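Clesidora Community Help > Two-arm robots > Faults and stops

Robot drops binder cover and goes into protective stop

Posted January 2, 2026

clarkadholm_records

We have a Jilix two-arm unit at our records store in Clarkadholm. It takes lever-arch binders one at a time, opens them, waits for the page camera, closes them and stands them up for the shelf. There are 168 binders in this lot, all black, two rings, most of them full of paper. It has been fine on thin card folders since October.

With the binders it goes wrong in the same place nearly every time. The left gripper lifts the front cover, gets it part of the way up, then the cover slips and falls back on the rings. The right arm is already moving in to steady it, hits the cover and the whole unit goes into protective stop.
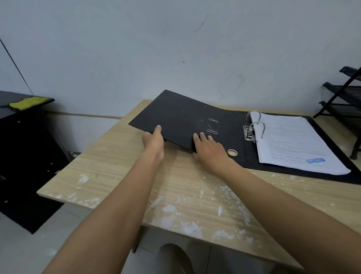 The code on the pendant is "contact force, right wrist". I cleared it and ran the same binder again with the same result. On one of them the lever had been left up and the rings were open, and when the cover dropped the right gripper pushed into the rings and bent one. I then raised the force limit to 44 N to see if it would ride through. It didn't stop, but it shoved the binder along the desk towards the trays, so I put the limit back.

The second fault is with standing them up. The unit grips low on the spine and tips the binder upright, and the heavy ones lean over before the other arm arrives. Doing it by hand you get hold of the middle and the bottom at once and don't think about it.

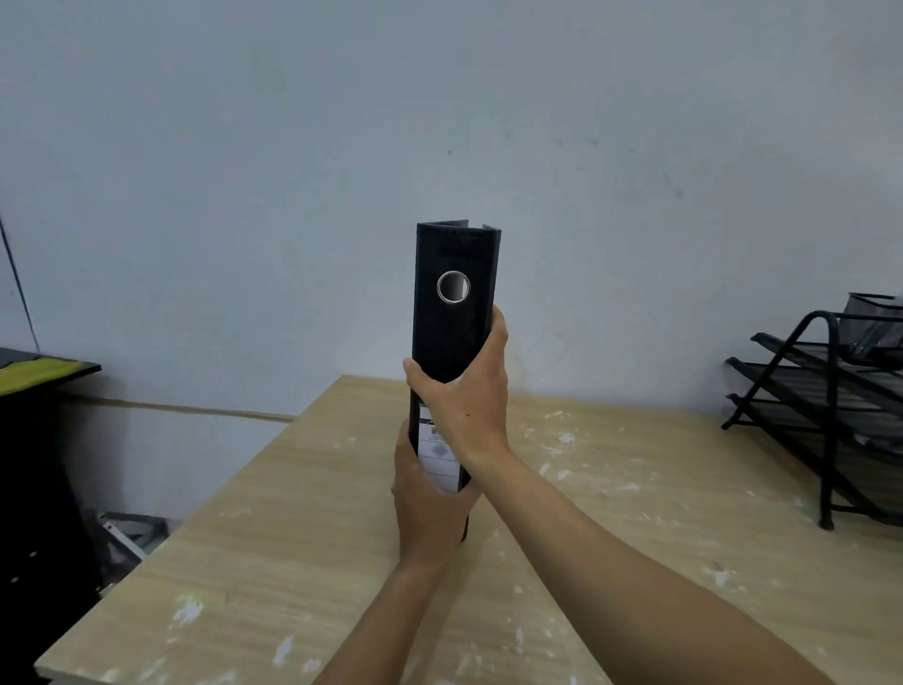 Clesidora Help Digest, issue 44

Things I have tried so far: new gripper pads, slower approach speed, wiping the covers down. The slower speed made it worse if anything. Is this a program problem or are the grippers just not up to it? I would like to get the rest of the lot done without somebody standing at the stop button.

2 replies

palletpete

Had similar with boxes. Turn the speed down and check your air pressure. Also try rougher pads, ours were worn smooth. If it still drops them it's probably the gripper.

Reply from clarkadholm_records: Ours are electric grippers, so no air. Speed and pads already done, see above.

tw_cellwork

Please don't raise the force limit again with people near the desk. That limit comes out of your risk assessment and changing it to get past a fault means the assessment no longer covers the cell. If anyone else has been on the pendant, check it really is back where it was and write it in the log.

As for the cover, I think the two arms are running on a timer. The standard open routine has the right arm wait 3000 ms and then move, whatever the left arm is doing. A card folder is open by then. A stiff board cover is still on its way up, and with your slower speed it is even further behind, which fits what you saw. Take the timer out and have the right arm wait for the left arm's "cover up" position instead.

I would also change what the right arm does. Bring it down flat first, near the spine and clear of the rings, and let it hold the binder still before the left one starts to lift. At the moment nothing is holding the binder down, so part of the lift goes into dragging it.

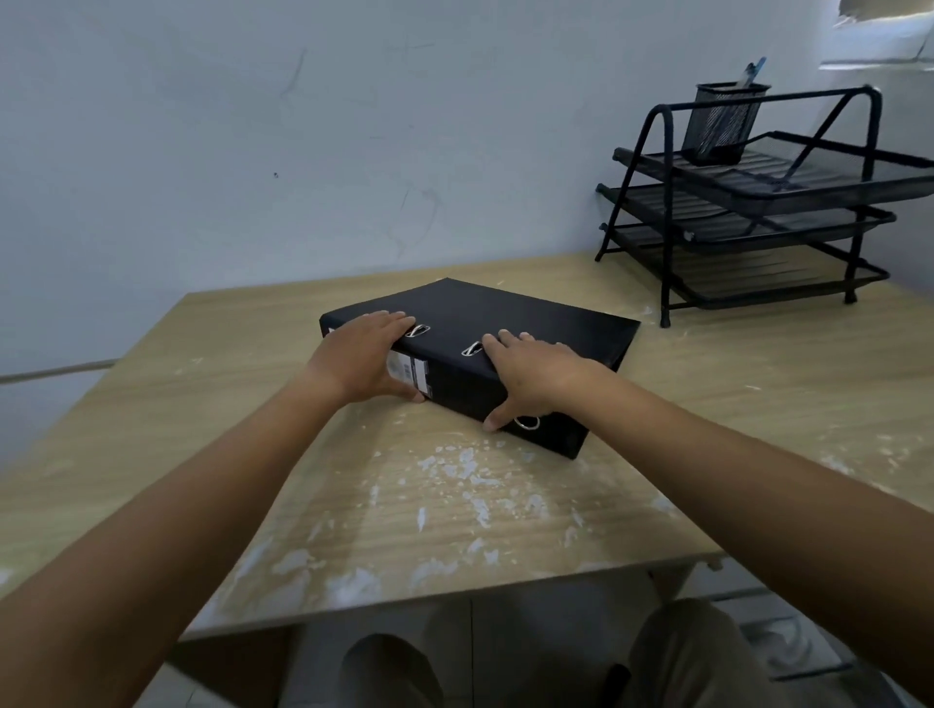 Huỳnh Servicing – field technician and forum moderator

Agree with the reply above on the limit and on the timer. I have marked it as the accepted one and will add a few points from service visits.

Pads. The covers are smooth and a flat pad has very little to hold. Set the left fingers to go at least 8 mm under the edge of the cover before closing. If they only pinch the lip they will slip again, whichever pads you fit.

Levers. Put in a check before the binder goes to the robot. Lever down, rings shut, no loose sheets sticking up. We have replaced wrist covers that were cut on open rings. Have a look at yours after that bent one, especially on the underside, and if it is split take the arm out of use until it is changed.

Closing. Teach this as a press with both grippers on the cover, low force, then a short wait, then lift away straight up. Don't let it slide off the front edge. A full binder springs back a little and the slide pulls the cover with it.

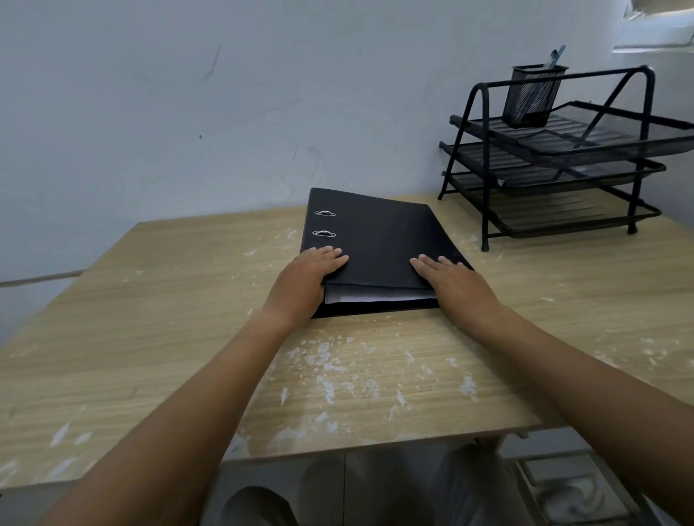 Also make sure the binder ends up well clear of the trays at the back. From your account it has been pushed that way already, and if it comes to rest in a slightly different place each time the pick point for the standing move will be wrong too. Run a fresh locate after closing and before the next grip. It costs a few seconds per binder.

For the standing move, both grippers should be on before the tip starts, one at the middle and one at the bottom. Do the first few at reduced speed in teach mode with the enabling switch held, and use your heaviest binder for it. If the unit reports payload exceeded, leave those ones out and shelve them by hand.

Reply from clarkadholm_records: Found the timer, it was in the open routine as described. Took it out and added the hold near the spine. Cover now stays up on the ones I have run. The wrist cover has a small split underneath so that arm is off until the part arrives, and I will do the standing move after that.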